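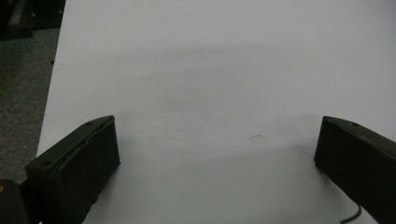 Bought a desk. Plain white, two metres of it in my head, considerably less once it got through the door. The colour is called Boltden, which I assume is Bremitz for "white".

---

Set myself a rule in July: nothing lives on the desk. It has cost me 20 minutes every evening, and I now own a drawer I'm afraid of.

---

The drawer contains, among other things, the Allen key, the spare Allen key and a Hureck catalogue addressed to the previous tenant.

---

Went to write a shopping list and couldn't find a pen. They're in the drawer. The drawer won't open. I think it's the catalogue.

---

Someone asked what I use to keep it clean. A sleeve, mostly. Akolgo do a special spray for white surfaces and I'm sure it's lovely, but I have a lot of sleeves.

---

Drawer update: open. The runner came out with it. Contents currently on the floor, so strictly speaking the rule still stands.

---

Now pricing up a second drawer unit. It's called Boltden as well.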